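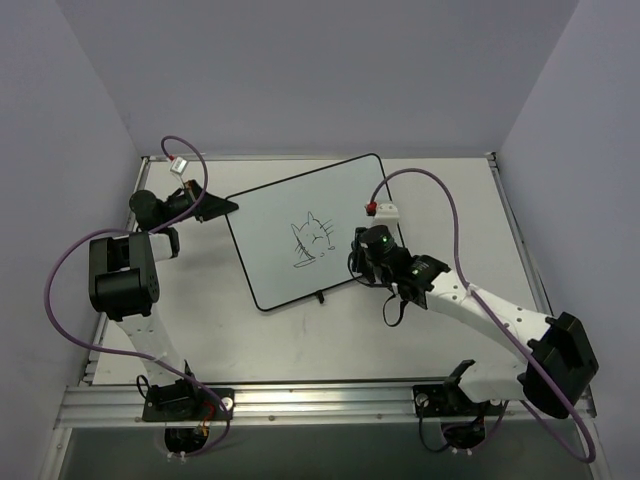 Tadhg Mac Carthaigh wants it noted that a whiteboard with a cat on it is still a whiteboard, and that the grant was for whiteboards.

Home | Projects | Reports | Contact

Zuvdale Learning Rooms: progress report, June

Noted. Of the 262 boards Turance agreed to pay for, 50 are now with schools. Teachers like the small size and the rounded corners. They like the price even more, as you are the one paying it.

The drawing sheets are behind. We promised 5 animals in plain black line and have finished 2. The cat went first: ears, whiskers, a short mouth, and a curve underneath that may be a chin or may be the rest of the cat. Opinion at the Fallahi Street office is divided, and the minutes are long.

Spending is on plan except for markers, which leave the building faster than we buy them. We ask to move the unspent printing money to that line.

Next up is the horse. Please allow extra time for the legs.

Last updated: June

Contact Zuvdale Learning Rooms | Copyright | Back to top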